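Workshop Tips: Software for a Robot That Handles Household Things

Most advice on getting a humanoid to move groceries around comes from people selling the planner. I have tried a fair amount of it at the Brumcombe shop, and these are the bits I still use. If a tip worked for you and isn't listed, I probably tried it and it didn't work for me.

Don't trust depth over glass

A depth camera looks at a clear tabletop and reports the carpet. Vendors will tell you their filter handles it. Ask to see it on your table, with your lights on. I had Trivura's perception package for a month and it put the table surface in a different place every time somebody walked past the window. What I do now is dull: measure the table height with a tape, type it into the config as a fixed plane, and turn off surface detection for that region. Recheck it whenever the table gets moved. Glare is a separate headache, and masking the brightest pixels helps a little.

Pick a nasty object

Demos love cubes and soda cans. Try a pineapple. The crown confuses the bounding box and adds height where there is nothing solid to hold. Crop the leaves out of the point cloud before you ask for grasps, then put them back in for collision checking. Skip the second half and the planner will happily drive a wrist through them.

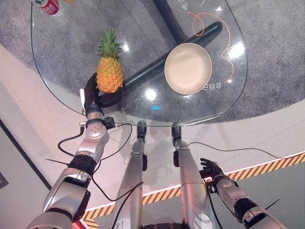 Write down which arm owns the object

Sounds silly until both arms plan for the same fruit. One field in the task state, "left," "right" or "none," and neither arm may close its hand without checking it first. Marijke Desmet talked me into this in June and I grumbled, but it got rid of a whole class of bug. It does nothing for the idle arm, which still needs a parking pose of its own. Keep that pose clear of the table rim and clear of the legs. If your collision model leaves the legs out to save time, put them back.

Treat a bowl as a bowl

A lot of planners store containers as a solid lump or as a flat disk. With the lump, every placement gets rejected. With the disk, the object gets shoved down too far. Model the rim and the inside separately and set the release height from the inside. 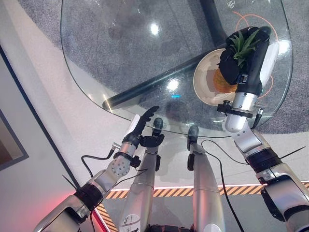
Stefaniia Chornovol says to open the fingers slowly and watch the wrist force while you do it, and on a round bowl I agree with her. I am less sold on her timeout of 2 seconds. Try your own.

Be rude about success rates

The Sitompul planner sheet says it was tested on 3,000 grasps. Fine, on what? In simulation I got 468 clean runs in a row and then a string of failures on the real table over a bad camera offset. Log the real ones, keep the failures, and save the config file next to each log. Version 13 of mine is the first I'd lend anyone.

Last edited 25 Nov 2022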